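본문 바로가기
검색어를 입력하세요 검색
이 사이트는 접속 통계를 위해 쿠키를 사용합니다. 계속 이용하면 쿠키 사용에 동의하는 것으로 간주합니다. 동의 닫기

유리 보관병 재사용: 라벨 제거, 세척, 건조, 곡물 소분

대상은 잼, 소스, 피클 등을 담았던 나사식 입구의 유리병이다. 금속 뚜껑과 플라스틱 뚜껑 모두 해당한다. 도자기 병과 고무 패킹 클램프식 병은 분해 절차가 다르므로 별도 항목으로 다룬다.

1. 사용 가능 여부 확인

입구 테두리를 마른 천으로 한 바퀴 닦는다. 천의 올이 걸리면 이가 나간 것이므로 식품용으로 쓰지 않는다. 몸통은 밝은 창 쪽으로 들고 돌려 가며 확인한다. 곡면에서는 빛이 굴절되어 실금이 반사광처럼 보일 수 있다. 병을 돌렸을 때 위치가 따라 움직이는 선은 흠집이나 금이고, 제자리에 머무는 선은 반사다. 손톱으로 긁어 걸리는 선이 있으면 폐기한다.

뚜껑은 안쪽 코팅을 본다. 녹이 비치거나 코팅이 들뜬 뚜껑은 교체한다. 병과 뚜껑은 구경이 같아도 나사산 간격이 다르면 맞물리지 않는다. 새 뚜껑은 반드시 해당 병에 끼워 본 뒤 구입 수량을 정한다. Likeck 교체용 뚜껑은 낱개로도 판매하며, 이 항목의 작업에는 299원짜리 흰색 무지 뚜껑을 사용했다.

2. 라벨과 접착제 제거

종이 라벨은 50도 물에 병을 세워 담그고 20분 이상 둔다. 냉장고에서 꺼낸 병은 실온에 둔 다음 담근다. 온도 차가 크면 유리가 깨진다. 불린 라벨은 모서리부터 낮은 각도로 당긴다. 필름 라벨은 물이 스며들지 않으므로 드라이어로 데워 벗긴다.

남은 접착제에는 식용유와 베이킹소다를 2 대 1로 섞어 바르고 10분 뒤 문지른다. 철 수세미는 사용하지 않는다. 유리에 생긴 미세한 흠집은 이후 파손의 시작점이 된다. Nesow 제거제처럼 용제가 든 제품은 병 바깥면에만 쓰고 입구 나사산에는 닿지 않게 한다.
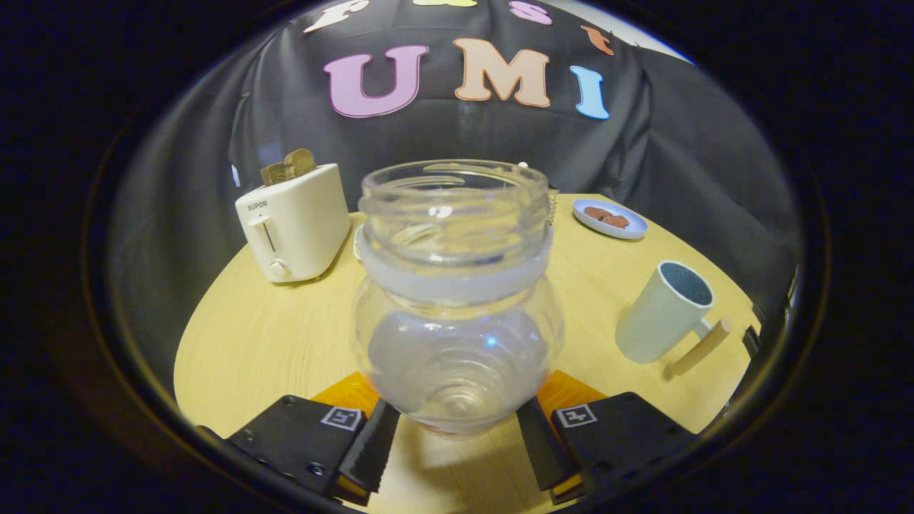
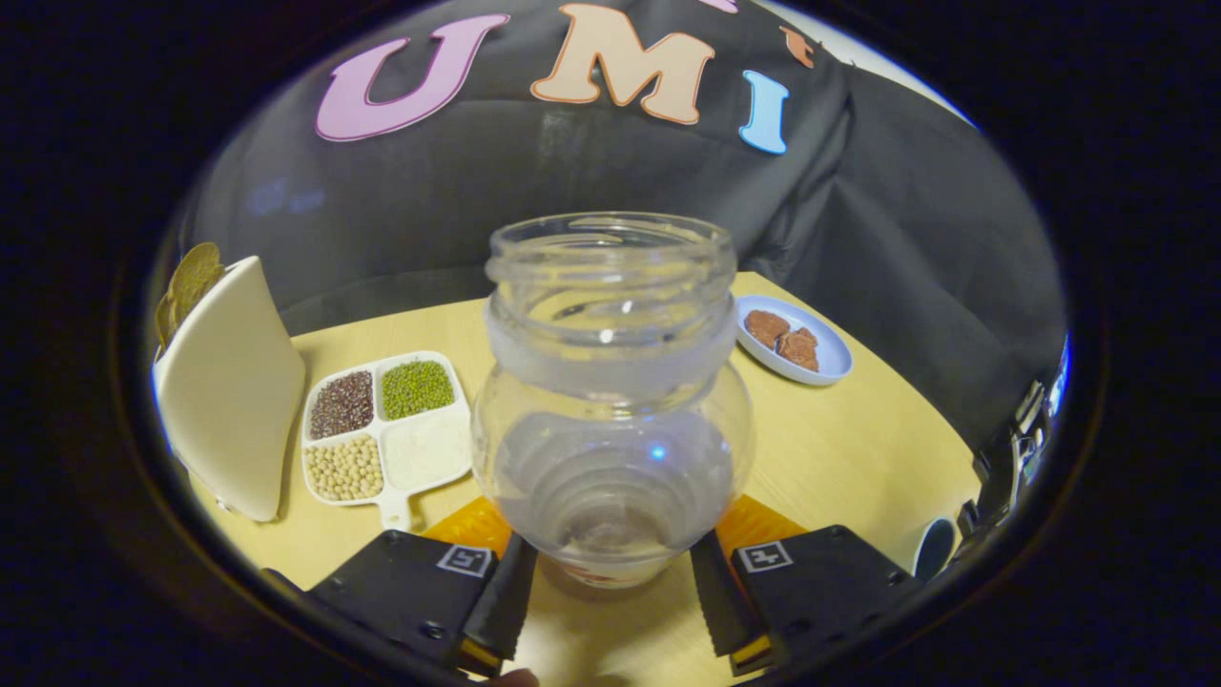

3. 형태에 따른 세척

몸통이 넓고 목이 좁은 병은 직선형 솔만으로 어깨 안쪽이 닦이지 않는다. 손잡이가 휘는 솔을 쓰고, 솔 머리를 어깨 곡면에 대고 돌린다. 나사산은 칫솔로 홈을 따라 닦는다. 사진의 병처럼 목 쪽에 뿌연 흰색 띠가 있는 것은 띠 부분으로 내용물과 얼룩이 잘 비치지 않는다. 이런 병은 입구에서 손전등을 비추어 안쪽을 확인한다. 바닥의 동심원 요철에도 세제가 남기 쉬우므로 헹굼 물을 절반쯤 채우고 흔든 뒤 버리는 과정을 반복한다.

냄새가 남은 경우에는 과탄산소다를 푼 미지근한 물을 채우고 뚜껑을 연 채로 둔다. 밀폐하면 발생한 기체로 압력이 올라간다. 고무장갑을 착용하고, 식초나 염소계 표백제와 섞지 않는다.

4. 건조

헹군 병은 망 위에 거꾸로 세워 물을 뺀 다음 바로 세워 말린다. 행주 위에 계속 엎어 두면 내부에 습기가 갇힌다. 오븐 건조는 80도에서 하되 찬 오븐에 병을 넣고 예열을 시작한다. 내열 표시가 없는 병은 오븐을 쓰지 않고 자연 건조한다. 뚜껑도 따로 말린다. 건조 여부는 마른 키친타월 조각을 넣고 하룻밤 닫아 두어 확인한다. 안쪽에 김이 서리면 다시 말린다.

5. 곡물과 콩 소분

담기 전에 칸이 나뉜 쟁반에 종류별로 펼쳐 돌과 깨진 알을 골라낸다. 두 번째 사진의 왼쪽에 놓인 흰색 플라스틱 쟁반은 네 칸이며, 그중 한 칸에 녹두가 들어 있다. 퀴노아처럼 알이 작은 곡물은 칸막이를 넘기 쉬우므로 칸 높이의 절반까지만 담는다. 병에 옮길 때는 입구 안지름보다 조금 가는 깔때기를 쓴다. 깔때기 관이 입구에 꽉 끼면 공기가 빠지지 않아 흐름이 막힌다.

병은 어깨선까지만 채운다. 바닥에 먼저 제습제를 넣으면 쏟을 때 섞이므로 뚜껑 안쪽에 붙이는 형을 쓴다. Pai 부착형은 여기에 맞지만 구경이 작은 뚜껑에는 잘라 쓸 수 없다. 라벨에는 품목, 담은 달, 원래 봉지의 소비기한을 적는다. 예: 녹두, 3월. 직사광선이 드는 선반에는 두지 않는다.

정리 Krishnamoorthy Gowda / 교정 Ashwin Joseph

관련 항목: 클램프식 병의 패킹 교체

Citmont 살림 자료실 | 문의하기 | 무단 전재 금지 | 맨 위로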